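Home Talks Articles Events Contact
Speaker notes: Can it do the laundry yet?
By Oana Dobre, May
4 min read

(Start without greeting, the chair will do it.)

I was asked to answer one question, if machines can do the work of a home or a small workshop yet. My answer is: some of it, slowly, and with a person near. I will spend most of my time on laundry, which everybody in the room has done.

At Flamik we tested two chores. One is from the shop floor: take a part from a tray, put it in a holder, close the holder. The other is from the house: empty a washing machine into a basket. Before we started, I told my colleagues that the second would be easier. Clothes do not break and there is no exact position to reach. I was wrong, and I want to say why.

(Next slide. Give them time to look.)

A part in a tray has one shape. A shirt has a new shape each time you touch it. At the bottom of the drum, a red bundle with a striped trim gives the camera very little help. Which fold belongs to the front of the garment? Where should two fingers close? A person does not ask this, she puts the hand in and pulls.

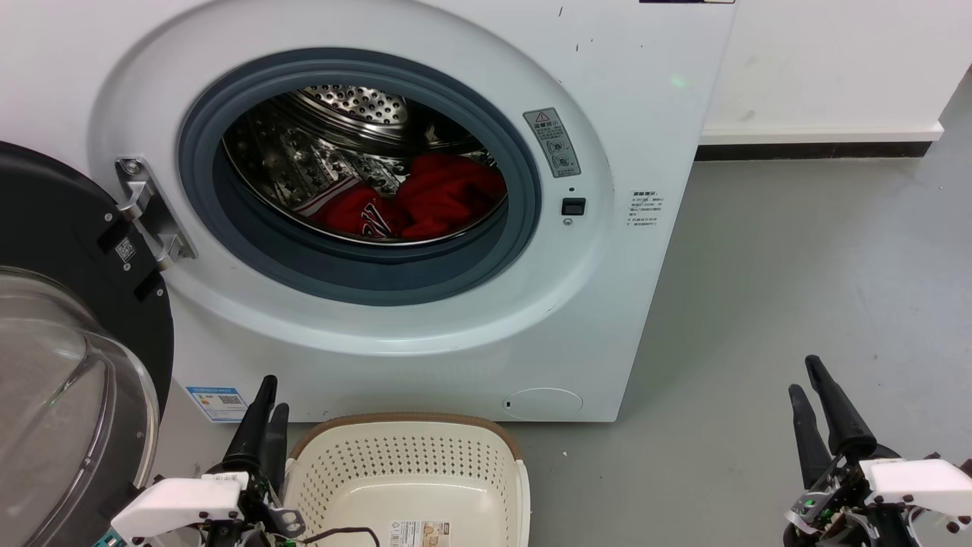 Voicu wrote to me after the first version of this talk that I make the problem too big, that for unloading you don't need to know what a sleeve is, you grab anything red and pull until the drum is empty, and if a sock stays behind, well, it stays behind in his house too.

I agree with half of it. For unloading, "grab and pull" is a good plan and it is the plan we use. But the rubber ring at the opening holds small things, and the door stands in the way of one arm. Also the machine must decide that it is finished. To look into a drum and say "nothing is left" is a separate skill, and it was our weakest one.

Now the numbers. (Speak slowly here.) We made 768 attempts at unloading, with mixed loads. An attempt counted as good only when the drum was empty and all the clothes were in the basket. In the last series of 16 we had to step in 5 times. The shop-floor task, in a series of the same length, needed us once.

I do not find this a bad result. Two years ago I would not have shown it to anyone. But please think what it means at home. If you must stand up from the sofa for one load in three, you did not save much of your evening.

(If there is time: the Holtora story, the towel in the door. If not, go to the last part.)

What I would tell a buyer today. In a workshop, with the same part all day, yes, make a trial. In a laundry room with staff present, maybe. In a family home, I would wait. Folding I leave out on purpose, it needs its own talk.

Questions. Someone will ask for the price, and I don't have one to give.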